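Guest room, sort of

November 25, 2024

OK quick one tonight because I have a loaf in the oven and it comes out when it comes out.

People are coming. Four of them, for 3 nights, and the room they're supposed to sleep in was until last weekend the place where everything went that didn't have a place. You know the room. Wrapping paper tubes, the old printer, a bag of bags, the exercise bands, a box from the move that still said MISC on it and that I had never opened. We've lived here four years.

So I gave myself two evenings. It took more than two evenings.

First evening was just hauling. Everything out into the hall, then everything in the hall sorted into keep, give away, trash, and "ask." The ask pile was the biggest and I was the one doing the asking so I don't know who I thought was going to answer. The printer went to the drop-off place in Clitholm, which closes earlier than the website says, so that was two trips. The MISC box was cookbooks and one roller skate.

Second evening I moved furniture. The sofa used to be under the window, and the bed was jammed in the corner so whoever slept on the inside had to climb over the other person to get to the bathroom. Fine when you're twenty. Not fine for my in-laws. I pushed the sofa on my own with a towel under the feet, which works on wood floors and does not work on carpet, lesson learned. Dragged it in the end. My back had opinions the next day.

Then vacuuming. I'd forgotten the color of that carpet under the sofa, it's a whole shade lighter than the rest. I went over it 3 times with the Pryor, emptied the canister each time, and I'm not going to describe what was in there. There's still a bit of a line if you know where to look. Don't look.

Third evening, bedding. I got a new duvet cover after going back and forth on it for weeks. The one I wanted from Hultel was $123 and I just couldn't, for a room that gets used twice a year. Waited, it went on sale, then it was only left in a size we don't have. Typical. Got a plain one instead and washed it twice to get the store stiffness out. Putting on a duvet cover alone is a job I will never be good at. I've tried the burrito method, the inside-out method, the clothespins. I end up inside the thing every time.

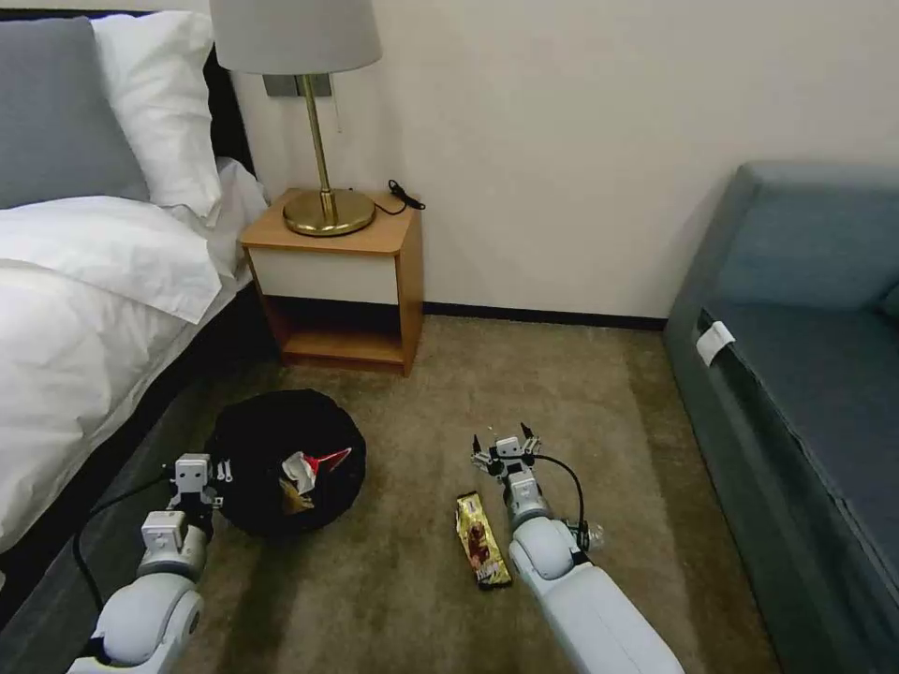
Pillows are where I always go wrong with guests. Some people want one flat one, some people want a mountain, and they will never tell you which, they'll just sleep badly and say it was lovely. My mother in law once spent a week on a pillow she hated and I heard about it from somebody else a year later. So this time everybody gets a choice. There's a gray one and a white one at the head of the bed already and I have more in the hall closet, including a really firm one that I think is horrible but that somebody out there must like. I may put a note on the closet door. Or is that too hotel?

Lamp next. I moved a lamp in from the living room and now the living room is too dark to read in, so that's a problem for after the holidays. But a guest room needs a light you can reach from the bed. I feel strongly about this. I have stayed in so many houses where you turn off the light at the door and then walk to the bed with your hands out in front of you like a zombie, and I have the shin bruises to prove it. I polished the brass on the base too, with the paste stuff, and it smelled so bad I had to open the window for an hour.

The nightstand I'm happy with. Small, but it does the job. The shelf underneath I'm keeping clear on purpose so they have somewhere to put a book or a phone or their pills or whatever. I used to fill every surface when people came, little dish, candle, stack of magazines, a plant. Then they had to pile it all on the floor to put down a glass of water. So no more of that. A box of tissues maybe. And a carafe if I can find the lid.

Cords!! There's always a cord and it's always the wrong one. I want to get one of those chargers with all the different ends on it, I've been looking at the Zekach one but the reviews are all over the place. If you have it let me know if it's any good. Otherwise everybody will be fighting over the one outlet in the kitchen like last year.

The trash can is the black fabric one that used to be in the office. It's very light so it goes where your foot sends it, but it's soft so it doesn't bang in the night. I still have to empty it, I've been snacking my way through this whole project and the wrappers are all in there. Guests should get an empty trash can. That's basic.

What about the other two, you ask. The other two are kids and they get the sofa and an air mattress, and they can work out between them who gets which. The sofa is long enough for the older one if she doesn't grow before they get here. I should cut the tag off it, it's been bugging me for I don't know how long and I never have the scissors on me when I see it. The cushion is nice and wide though. I've napped on it many times when I was suposed to be cleaning that room.

Still to do:

Find the air mattress pump
Test the air mattress, last time it was flat by 4 in the morning
Extra blankets, wash or at least air out
Hooks on the back of the door
Clear out half the closet (ha)
Towels, and tell people which ones are theirs
Shake the duvet out and make the bed properly, it's a rumpled mess right now and one side is hanging down almost to the floor

The hooks I'd really like to get done. Wet towels on the sofa make me crazy and it isn't the guests' fault if there's no place to hang them. I have the hooks. I've had them since the spring. What I don't have is the drill bit.

Still thinking about something for the wall over the bed too. It's just plain off-white and I go back and forth, part of me likes it bare, it's restful. Other part of me has a stack of frames behind the dryer. Won't happen before they come. Maybe in December when things calm down, she says, as if things calm down in December.

Anyway it's a room again. I went in there last night just to stand in it for a minute, and I could see the floor, most of it.

If anybody has a way to get furniture dents out of carpet please leave it in the comments. I tried the ice cube thing and I think I did it wrong, I just got a wet spot. Somebody at work swears by an iron and a damp cloth but I'm scared of melting it.

Timer's going, bread's done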